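Zevatau scene pack, second look

November 2025 – filed under simulation, manipulation

I bought the Zevatau household pack in April, used it for a week, and put it away because the contact settings were a mess. Version 4 came out recently and Jamshid Golestani asked if I would run it again before his group renewed their license. These are my notes.
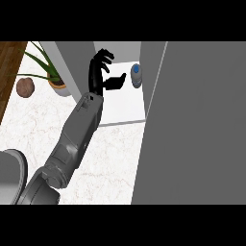 My test is dull on purpose. One arm, one dexterous hand, one small capped bottle on a raised surface. Side grasp, lift, hold, put back. I ran 200 trials with the default friction values and another 200 with values Yayra Sarpong measured on her own bench. Same controller, same seeds, no tuning between sets.

Installation is better. The old version wanted its own Python environment and complained about everything else on the machine. This one loaded into Tomham without edits, apart from a path that still assumes the assets live in your home folder. The docs mention this on the last page.

Contact handling is where most of the work went. In the April build, a closing thumb could sink into a small object and throw it across the room. I saw that twice in the default set and never with Yayra's values. Light objects still creep a little under a steady grip if the time step is too long. Halve it and the creep goes away, but so does a good part of your speed. On my workstation that meant roughly 100 steps per second with rendering on, and I would not plan a large training run around that.

Materials are fine for what I do. If you train on camera input you will want more variation in lighting than the pack ships with. Addo sells an add-on for that – I have not tried it.

Two complaints. Collision meshes for plants are single convex hulls, so an arm passing near the leaves stops well short of them. And the logger writes joint torques without units. Sedo had the same problem years ago and fixed it with one line in the header.

I told Jamshid to renew for one seat and wait on the rest. Config files are in the usual repo, under bottle_side_grasp.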